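# In Praise of the Bag That Won't Stand Up

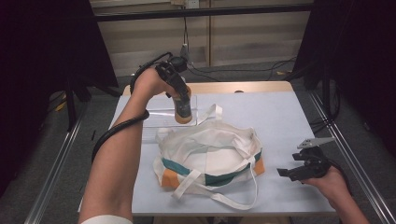
*A white canvas tote with a teal-green stripe and long straps, lying crumpled on a table.*

I have been arguing with my friend Rocío Villaseñor about tote bags since September, and as she has now taken her side of the argument to everyone we know, I think it's only fair that I get to put mine in writing.

Her position is simple. A bag should have a bottom, a flat and stiff one, and when you set it down it should stay where you set it with its mouth open, like a bucket. She owns two of these, both from Odberg, and I'll admit they are handsome things. You can load one from across the kitchen practically without looking. She says that packing a soft canvas tote is like trying to dress a sleeping child, and having done both I can't say she's wrong.

But I love the soft ones, and I'd like to explain why, because I think we've gotten a little too fond of containers that do all the deciding for us.

When you put a canvas tote on a table it folds in on itself. The sides slump, the rim bunches up, and one strap goes off behind while the other flops out toward you, right where you were going to put your elbow. So before anything goes in, you have to stop and attend to the bag. You find the opening and push the folds apart. You put in something with a bit of weight to it, a jar or a tub with a lid, and the bottom settles around it, and from then on you have a bag that will more or less cooperate. It takes a few seconds. I have come to like those seconds very much, and I do some of my best remembering in them (the library book, the umbrella, my sister-in-law's casserole dish that I've had for longer than I want to say).

My mother-in-law, Glykeria Deligiannis, packed this way all her life. She would lay everything out on the table first, next to the bag, small things gathered together in a tray so they wouldn't roll off, and then she would stand there and look at it. I used to think she was dawdling. She was working out the order. Heavy things low, then whatever could be squashed a little, then bread. She wouldn't let you hand her things, either, as I learned my first summer in that house when I tried to help with a picnic and was sent out to see about the chairs.

With a stiff bag, I've noticed, I don't look at all. I drop things in from the top and carry on talking, and then I get to wherever I'm going and the peaches are under the thermos. Rocío says that's a problem with me and has nothing to do with the bag. She may have a point, but I can only write about the life I've got.

There's also the matter of what happens afterward. A soft tote can be rolled up and pushed into a coat pocket, or into the corner of a suitcase, or into another tote, which is where most of mine live. The Odberg bags take up a whole shelf of Rocío's hall closet and they are empty! She is storing two large boxes of air in there, very neatly.

I will give up some ground on straps. Long straps are wonderful on the shoulder and a nuisance on the table. They get into things, and they hook themselves on drawer handles and chair backs, and I once walked halfway across a kitchen towing a stool. My neighbor Panagiotis Christodoulou ties his in a loose knot while he packs and undoes it when he's ready to leave, and I have started doing the same, although I forget about half the time. If you're buying a bag for an older relative, I'd look for shorter handles.

And I will give up some ground on glass. If I were carrying anything breakable farther than the car, I would borrow one of Rocío's bags, and I have, and she was very gracious about it and mentioned it at dinner twice.

For the rest of it, though — the market, the beach, an evening at somebody's house with a salad and a sweater — give me plain canvas with a nice stripe on it, even one that lies there on the table in a heap. I don't mind helping it up. I've got one on the kitchen table now, and a tub of olives to go in first, and we're due at Rocío's at half past six.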